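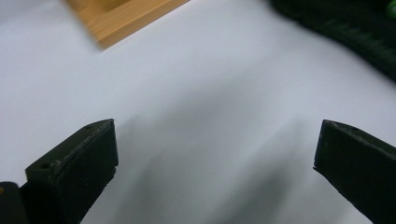 Stusis Summer Manipulation Project: Progress Report to the Ivance Fund

August 10, 2023
By Remedios Padilla, club advisor

This report covers the student robotics project from the start of the grant in March through the end of the summer session. It follows the headings in the grant agreement. The spending sheet was sent separately.

What the project is

The Stusis club asked for support to let high school students build a low-cost gripper tool, use it by hand to record short tabletop tasks, and then use those recordings to train a small arm to do the same tasks. The tasks in the proposal were picking up a block, moving a block to a marked spot, and sorting blocks away from other objects on a table. We have kept to those three. A fourth task, stacking, was listed as optional and has not been started.

Students work in two groups. The tool group, led by Cornel Radu, designs, prints and repairs the grippers. The recording group, led by Sânziana Jitaru, sets up the table, runs the sessions and checks the files. Most students have spent some time in both.

Work on the gripper

The spring version of the finger was long and thin with a rounded tip. It flexed too much when it closed on a block, and the block often turned. Over the break between sessions Cornel's group changed to a shorter, thicker finger with a flat, squared end. The new shape is printed in a very dark green and has small holes in the end face so that a pad can be screwed on later.

We have been recording with the bare fingers. The students wanted a full set of recordings without pads before trying them, so that they would have something to compare. The fingers have picked up chips and scuffs along their top rims from contact with blocks and with the table, and there are lighter specks where the surface has worn. Cornel's group looked at whether this changed how well a block was held and did not find a difference they could point to. They will replace the fingers before the fall session in any case and keep the old pair for reference.

One design problem is still open. The two fingers do not always arrive at the center together. The students traced this to play in the linkage on one side. They have tried a shim, which helped for a few days and then worked loose, and a tighter bolt, which made the trigger hard to squeeze for the younger students. A redesigned link has been drawn but not printed. I would like this settled before we record anything that involves smaller objects.

Work on recordings

The recording group has completed 107 recordings of the three tasks. Of these, 97 passed the students' own check and are in the training set. The rest were set aside, mostly for a dropped block or a hand passing in front of the lens. They were not deleted. Sânziana Jitaru asked that they be kept in a separate folder, and I agreed - they may be useful when the students write up what went wrong.

The table surface was changed early in the summer. The old one had a strong pattern, and the students found it hard to tell in the video where a block ended and the table began. We now work on plain white. This made the blocks much easier to pick out, but it brought out another issue. On white, the fingers throw a soft gray shadow into the space between them, and it moves when the tool moves. In early tests the software sometimes treated the shadow as part of an object. The students moved the lamps farther back and recorded again. The shadow is fainter and more blurred now, but it has not gone away. Elsie Stockdale suggested leaving some of it in the training set on purpose, as the arm will meet shadows wherever it is used. The group voted to do that.

Motion blur is the other thing that shows up in the check. When the tool is swung toward a block too quickly, the edges of the block smear and the wood grain can't be made out well. The students now have a written rule to approach slowly and pause before closing. Files recorded after the rule was posted are easier to work with.

For the sorting task, blocks are placed on the table along with other items that the arm is supposed to leave alone. The students chose things with different textures and colors from what was in the room. Early on they tended to put everything in the middle of the table in a neat row. They have since been told to place items near the edges of the view as well, including partly out of it, and to leave open space in some setups.

Training and results so far

The recordings are processed with Mihăilă, the software package named in the proposal. Sânziana Stoica, our volunteer mentor, set up the club computer and taught the students to run the training themselves. A run takes most of an afternoon and evening, so they usually start one at the end of a session and read the results next time.

Results by task:

Picking up a block. The arm does this reliably when the block is in open space and lying flat. It is less reliable when the block is turned so that a corner points toward the gripper. Most of the failures we watched were of this kind. The arm closes on the corner and the block slides out.

Moving a block to a marked spot. The arm moves the block to the right area but lets go too early. The students think this is because several of them opened the trigger before the block was fully down when they made the recordings. They plan to add new recordings of this task with a slower release.

Sorting. This is the weakest of the three. The arm goes to the block first in most trials, but if a dark object is close by it may stop between the two. We do not consider this task finished and it should not be counted as met for this period.

None of this is measured as carefully as I would like. The students have been writing trials on a sheet, and two people do not always agree on what counts as a success. A definition for each task has now been written and taped to the wall by the bench. Trials from the fall on will be scored against it.

Students and attendance

Eight students finished the summer session. Attendance was steady apart from the week of the county fair. Sessions were held on weekday afternoons, and the school kept the room open for us through the end of the session.

Two of the students had not used a 3D printer or written any code before this spring. Both can now prepare and print a finger without help, and one has taken over the file naming, which was a mess until she did. Students who are leaving for college have written short notes for whoever takes their place. The notes are uneven, but the one on calibrating the gripper opening is good and has already been used.

Changes from the plan

There were two changes. First, we bought a second set of lamps that was not in the budget. The money came from the line for printing material, where we had spent less than expected. Second, the visit to the Bumus workshop, planned for early summer, did not happen. Their schedule and ours did not match, and it has been moved to the fall. The travel money is unspent and we ask to carry it over.

Problems and risks

The club computer is shared with the yearbook staff once school starts. Training runs will have to be scheduled around them, which will slow us down. The school has been asked about a second machine and has not answered yet.

The linkage problem described above could also cost us time. If the new part does not work, the students will go back to a simpler trigger that opens less wide, and the larger blocks will have to be dropped from the tasks.

Plans for the next period

- Print and test the redesigned link, and replace the worn fingers.
- Record the moving task again with the slower release.
- Add recordings with blocks turned at different angles to the gripper.
- Fit pads to the fingers and repeat the pick-up trials for comparison.
- Score all trials against the written definitions.
- Hold the Bumus visit.

We expect to show the arm at the fall open house. Staff from the fund are welcome to come, and to try the hand tool. Please let me know ahead of time if anyone plans to attend so that I can put their names on the visitor list at the front office.

Related items

Stusis spring report: tool design and first prints
Student notes: calibrating the gripper opening
Request to carry over travel funds
Fall session sign-up and parent letter
Lamp placement for tabletop recording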